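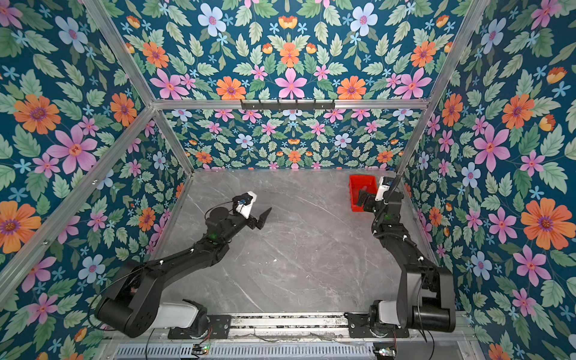 Finally did the wallpaper. Floral, all the way round, and I love it. Setareh says it's too much, Setareh has a beige hallway.

Quick notes before I forget, becuase two people asked.

The paper was 87 dollars all in, paste included. Went up in one long evening. I trimmed with a fresh blade every couple of strips and still tore one corner, so buy an extra roll. Matching the flowers at the seams took forever. Start in the corner you look at least.

The marble pattern underneath was already picked, grey with the faint veins. Was worried, veins plus flowers, busy on busy. But it's pale enough. Crumbs and dust do hide in it, so I wipe it down even when it looks clean.

Small stuff goes in the red bin. Screws, tape ends, whatever. One bin only! I had up to 5 at one point and they just filled up with junk. Sloped sides, easy to scoop things out of. It lives at the back right and the rest of the top stays clear, thats the rule now.

Still to do: a leftover strip for the shelf backs, maybe in May. Fereshteh wants the offcuts for drawer liners. Fine by me, come get them.

More later, dinner's on.

Recent posts
Paste, and how much of it
The Griltus shelf, part 2
What I threw out

Contact | © Forough Hassanpour | Back to top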